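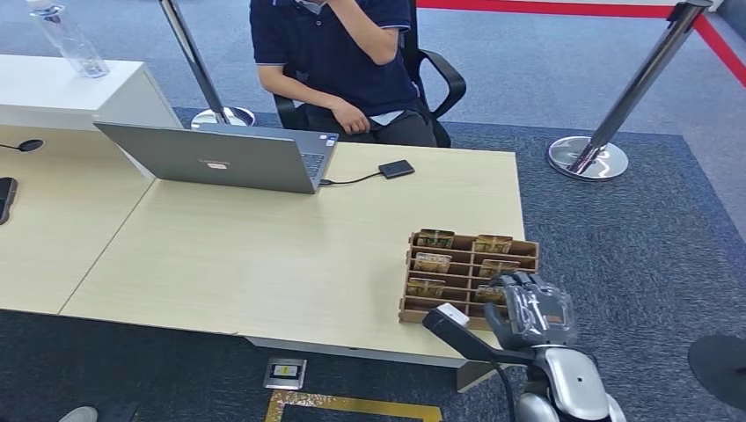
Tendier cardboard organizer tray on a shared table at the Jornatis workroom.

Purent Opens Jornatis, a Shared Workroom With Pale Wood Tables and Cardboard Storage

Wednesday, November 12, 2025

Purent, the office fit-out company, today opened Jornatis, a 3000-square-foot shared workroom on the second floor of the Abou Zeid building. The room is open to small firms and to people who work for themselves, by the day or by the month. Work on the floor began in May.

Jornatis has 102 seats at shared tables. There are no private offices. Members pick a seat when they come in and clear it when they leave, and most of the choices made in the fit-out follow from that rule.

The tables have a pale wood-grain top with a white edge beneath it. They are placed against each other so that a group can take a longer stretch of surface when it needs one. Members bring their own laptops and drives.

Small items are kept in the Tendier tray, a light brown cardboard organizer with thin slotted partitions that form two columns of compartments. It can be carried to the table and put back on the shelf at the end of the day. Packets, cards and samples stand upright in the slots, where their printed faces can be read from above. Purent has ordered 200 of the trays for the room. Members may keep one for as long as they hold a monthly pass.

"People asked us for drawers, and drawers don't work well when you change tables every day," said Hazem El Idrissi, project lead at Purent. "A tray goes where you go. If one gets crushed we recycle it and hand out another."

The trays are delivered flat and put together on site. A label can be written straight onto the cardboard with a pencil or marker. Members who need more compartments can ask at the desk for a second tray.

Chairs

The room is furnished with office chairs, with a mix of models for different heights and habits. Purent will hold short fitting sessions in the first weeks so that each member knows how to set a chair before starting work. The sessions take ten minutes and no booking is required.

The adjusting parts are under the seat, where they are easy to miss. On one of the models a pair of dark gray paddle levers hangs below the housing of the mechanism, and members will be shown how to find them by hand while seated. Loose bolts or stiff levers should be reported at the desk. The chair will be taken off the floor and checked, usually on the same day.

"Most people sit down and never touch the levers," El Idrissi said. "Then they go home with a sore back and blame the table. We would like them to spend a few minutes on it the first morning."
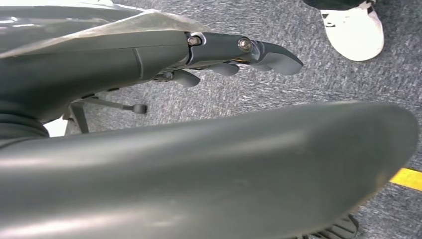

Ceiling and Decoration

Purent left the walls plain and put the decoration overhead. A grid of warm brown wooden slats makes up part of the ceiling, and printed cards hang beneath it. The cards show a straight road lined with tall trees in autumn, with leaves in yellow, orange and green. They will stay up through the season and be replaced with a new set afterward. Members are welcome to suggest pictures for the next set.

The slats form open rectangular cells, and the cards can be moved along the grid when the tables below are rearranged. The same ceiling treatment may be used in a second Purent workroom, for which no site has been chosen.
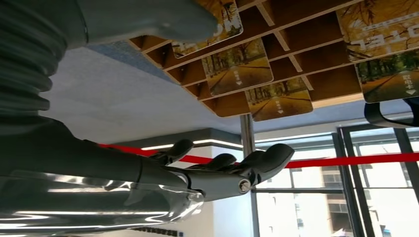

Autumn road cards hanging under the wooden slat ceiling at Jornatis.

Passes and Hours

Jornatis is open Monday through Friday from 8 a.m. to 7 p.m. Day passes are sold at the desk. Monthly passes include the use of a Tendier tray, a place for it on the shelf and 2 guest visits. Firms that want seats for a whole team should write to Purent in advance so that tables can be set together.

Food may be eaten at the counter by the stairs. Covered drinks are allowed at the tables. Trays left out overnight will be moved to the shelf, and anything left in them stays in its compartment. Phone calls are fine at the window end of the room. The other end is kept quiet until 5 p.m.

Visitors who would like to see the room before buying a pass can stop by during opening hours. A member of staff will show them the tables, the trays and the chairs. The entrance is on the courtyard side of the Abou Zeid building, and there is an elevator.

About Purent

Purent plans and furnishes offices, studios and shared workrooms. The company handles layout, furniture and storage, and looks after the rooms it runs once they are open.

Press contact: Hazem El Idrissi, Project Lead, Purent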